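Trendell 滚筒洗衣机 使用说明书
第四章 细软衣物程序

4.1 开始之前

本章适用于网布、薄针织、里衬、纱帘,以及一切标签上印着一只手伸进水盆的东西。牛仔裤请回到第三章,它在那里过得很好。
阅读本章大约要花一杯茶的时间,洗坏一件衣服用时更短。

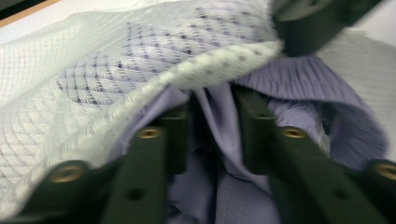
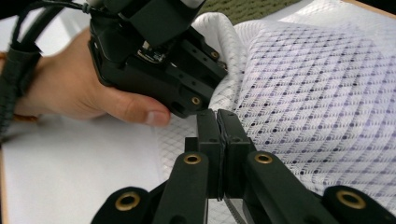

Rozália Halás 读完上一版说明书后来信,说她照着步骤洗了一整个夏天的纱裙,裙子都好好的,只是书里从头到尾没讲网布和实色布能不能同洗,害她每次都在机门前站很久。她还问,程序名为什么叫“轻语”,机器脱水时明明在喊。

第一个问题写进了 4.3 节。第二个问题已转交起名字的部门,尚无回音。

4.2 分拣

1. 把衣物全部倒出来,摊开。抱成一团估计重量的做法很流行,误差也很可观。
2. 看标签。标签已经剪掉的,按最娇气的一类处理。标签洗到看不清的,同上。
3. 拉好拉链,扣好挂钩。内衣背扣请务必扣上,它对网布有一种执着的感情。
4. 翻口袋。纸巾、零钱、发卡、去年的电影票,均不在本机的洗涤范围之内。
5. 有亮片、珠饰或烫钻的衣物翻面放置。已经开始掉的,请手洗,或者接受现实。

注意:带金属圈或硬骨架的衣物必须装入洗衣袋。金属圈一旦从门封胶圈的缝隙钻进外筒,须由维修人员拆机取出,费用不在保修之内。

4.3 网布与实色布同洗

可以同洗,条件如下。

1. 颜色相近。浅色配浅色,深色配深色。浅紫、浅灰、米白可以放在一起;新买的大红色请单独洗,它说自己不掉色,头三次都别信。
2. 厚薄相近。一条浴巾和一件网纱罩衫同筒,脱水时浴巾会赢。
3. 先做褪色测试:用湿的白布在衣物内侧缝边处按压片刻,白布上有颜色,就分开洗。
4. 网眼较大的布料单独装袋。细网眼可以和同样轻薄的衣物合装一袋,袋子装到半满即可。

提示:洗衣袋的拉链头要塞进松紧护套里。护套缝在拉链末端,多数人用了好几年才发现它的用途,此前一直以为是线头没剪干净。

4.4 装筒与投放洗涤剂

1. 打开机门,检查筒内有无上次遗留的衣物。通常是一只袜子。
2. 将衣物松散放入。本机标称容量 7 公斤,指的是标准棉织物程序;细软程序请装到滚筒的三分之一,多出来的等下一筒。
3. 拉出洗涤剂抽屉。中间一格放中性洗涤液,左格留空,右格为柔顺剂。弹力网布和运动面料不要加柔顺剂。
4. 洗涤液用量以瓶盖内侧刻度线为准。泡沫多与洗得干净之间没有已知的关系,但本机遇到泡沫过多会自动追加漂洗,并在屏幕上显示一个小小的泡泡图标,颇有责备之意。
5. 关门。听到“咔”的一声为止。没有听到的,再关一次,不必用膝盖。

小心:洗涤剂抽屉内请勿倒入含氯漂白剂。网布里的弹性纤维遇氯会发黄变脆,而且没有还原的办法。

4.5 选择程序

1. 按电源键,等待面板全部亮起。
2. 将旋钮转到“轻语”。默认水温为冷水,默认时长 23 分钟。
3. 如需调整水温,按“温度”键。本程序只提供冷水和低温两档,反复按键也不会出现第三档。
4. 如需调整转速,按“脱水”键。本程序最高 500 转;纱帘建议选择“免脱水”。
5. 按“开始”。机门锁定后面板上出现钥匙图标。

屏幕上的剩余时间为估算值。机器会在衣物分布不均时停下来重新抖散,这时数字可能停在原地,偶尔还会往回加。最后一分钟有时特别长,属正常现象,站在旁边看着并不能使它加快。

中途想起还有一件没放:按“暂停”,钥匙图标熄灭后方可开门。水位已经高过门框下沿时机门不会解锁,请勿与它角力。

4.6 取出与晾干

1. 程序结束后尽快取出。面料薄的衣物在筒里闷上一夜,会带着一身褶子和一股说不清的味道出来见人。
2. 双手托起,不要拎着一角往外拽。网布缠住别的衣物时,先找到边缘,从边缘慢慢退出来。
3. 不要拧。用干毛巾裹住,轻轻按压吸水。
4. 针织类平铺晾干;网布和纱类可以挂晾,肩部垫宽衣架。随机附赠的 Drerkero 折叠晾杆完全展开后近 170 厘米,请先量过阳台,再展开晾杆。这个顺序有人颠倒过。
5. 避开直射的阳光。淡紫、淡粉等浅染色面料在窗台上晒过一个九月,就只能叫做白色了。

注意:细软衣物不得放入烘干机。标签上允许低温烘干的除外,但请至少看两遍标签,第二遍在光线好的地方看。

4.7 常见情况

网布起毛球。
多半是和粗糙面料同洗,或者装得太满。已有的毛球用去球器轻推,布面须绷平。不建议用剪刀,更不建议一边看电视一边用剪刀。

衣物卷边。
趁湿用手把边抚平,再晾。已经干透的,隔一层棉布用低温熨斗熨烫,熨斗不要停在原处。尼龙会先变亮,然后变硬,再之后就没有必要继续熨了。

洗完后有白色残留。
减少洗涤液用量,另加一次漂洗。若仍有残留,取下洗涤剂抽屉,用温水刷洗。抽屉后壁的样子请您有心理准备。

脱水时机身移动。
检查四只底脚是否着地,螺母是否锁紧,步骤见第二章。机身下垫折叠纸板可以撑过一个晚上,很多家庭让它撑了很多年。运输螺栓没有拆除的也会出现同样的情况,并伴有邻居敲门。

面板显示 E4。
进水不足。打开水龙头。若水龙头已经打开,清洗进水管滤网。

面板显示 E4,滤网刚洗过,水龙头也开着。
请确认打开的是洗衣机的水龙头。

4.8 本程序不适用的衣物

真丝、皮革、羽绒、带有皱褶定型的裙装,以及任何您打算穿去参加婚礼的衣服。上述衣物请送专业洗护店。Asfaw 与 Dutside 两个系列的洗衣袋也救不了它们,袋子只防勾挂,不防缩水。

门封胶圈、排水滤网和洗涤剂抽屉的定期清洁见第五章。该章较短,翻到的人也较少。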